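Tidy Tables at Lostel: second progress report to the Plurkero Small Spaces Fund

Period covered: start of the second term to the end of March
Grant awarded: $3,342
Spent to date: $2,506

Where things stand

The project is on schedule, provided the schedule is read generously. When we applied, we said that the shared tables at Lostel were being slowly buried under small objects, and that we could do something about it with paper cups, coloured tape and a bit of stubbornness. The cups and the tape arrived first. The stubbornness has been supplied by the people who use the tables, mostly in the opposite direction.

As a reminder, the scheme works like this. Each table gets open paper cups in different colours. Anything small left lying around at the end of a session goes into a cup. The grey cup is for loose bits that could roll off and be stepped on. The yellow cup is for small containers and anything with a lid, or anything that used to have one. Short strips of red and blue tape mark positions on the tabletop. Drinks cans go to the recycling in the hallway and were never meant to be part of the system, a point to which I will return.

What we did this period

All 6 tables in the Tomine room are now in the scheme. At the time of the last report it was two, and one of those was mine.

The tabletops were resurfaced in white, which took up most of the money. It was worth it. On the old brown tops a brown object could sit in plain view for a month. On white, everything shows, including rings, crumbs and the exact reach of the person with the cloth. We had one complaint that the room now looks like a dentist's. I have passed this on to you because the grant agreement asks for all user feedback.

The tape went down next. We put it down with a ruler on the first table and by eye on the rest, and you can tell. Red and blue were chosen because those were the rolls left in the cupboard. Several people have since asked what the colours mean, and two of them have come up with better explanations than ours, so we may adopt one.

We also ran a Friday clear-down, in which everybody stops ten minutes early and puts things in cups. Attendance has been good when it rains.

What we counted

You asked for a number, so we kept a tally sheet by the door. Over the period, 299 items went into cups across the room. The largest group by far was lids and caps. We have far more lids than containers, and I can't account for it. After that came small round things of uncertain purpose, then pen parts, then containers.

The tally covers only items somebody bothered to write down. The pencil for the tally sheet was itself tidied into a cup in the second week, and there is a gap in the figures until it was found.

What went less well

The cups move. A paper cup with very little in it weighs about as much as a good intention, and a sleeve will carry it off its mark without anybody feeling a thing. Some now stand next to their tape, and some stand partly on top of it. We tried asking people to put them back. We then tried asking again with a sign. For the rest of the term we will accept "near the tape" as meeting the target, and I would be grateful if the fund could do the same.

Tall items are a second difficulty. The cups were chosen for odds and ends, and a container of any height will lean against the side and stick up over the rim. It looks untidy, although strictly speaking it has been tidied. A wider cup would fix it. A wider cup would also hold a sandwich, and we have been down that road in the kitchen.

Then there are the cans. The plan assumed that a person who had finished a drink would take the can twelve steps to the hallway. The plan was written by an optimist. Cans are left standing, or lying on their sides, and since they don't belong in either cup they tend to stay put while everything around them is cleared. The result can be a very neat table with a can in the middle of it. We have moved the recycling box just inside the door, which brings the walk down to seven steps. I will report on whether five steps make a difference.

Lastly, depth. Small things vanish into the bottom of a tall cup and you have to stand over it to see whether there's anything in there. People looking for a lost item tend to glance from the side, decide the cup is empty and go home without it. We would like to try shorter cups in the same colours, if the supplier does them.

Spending

The bulk went on the tabletops, with smaller amounts for cups, tape, cloths and a second recycling box. Jayasinghe Supplies took back one carton of cups that came in the wrong size and gave us a credit, which will show in the next statement. We ask to keep what remains for the changes listed in the next section, with no increase to the total.

Next steps

– Order a sleeve of shorter cups and put them on two tables to compare.
– Redo the tape on the five tables where it was done by eye. This will be done with the ruler, if the ruler is still where we left it.
– Keep the Friday clear-down going, and try it on a second day to see if the weather effect holds.
– Replace the door sign with one that mentions cans before it mentions anything else.
– Tie the pencil to the tally sheet.

We would also like to ask whether the final report can include a short section on lids. There are enough of them now to justify it.

A view of one of the tables is attached at the foot of this report. The receipts follow separately.
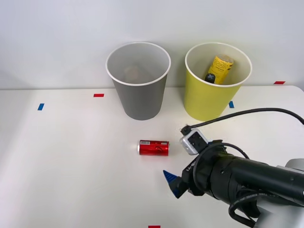
R. Jayasinghe

(The firm that sold us the cups is no relation, and the discount would have been better if it were.)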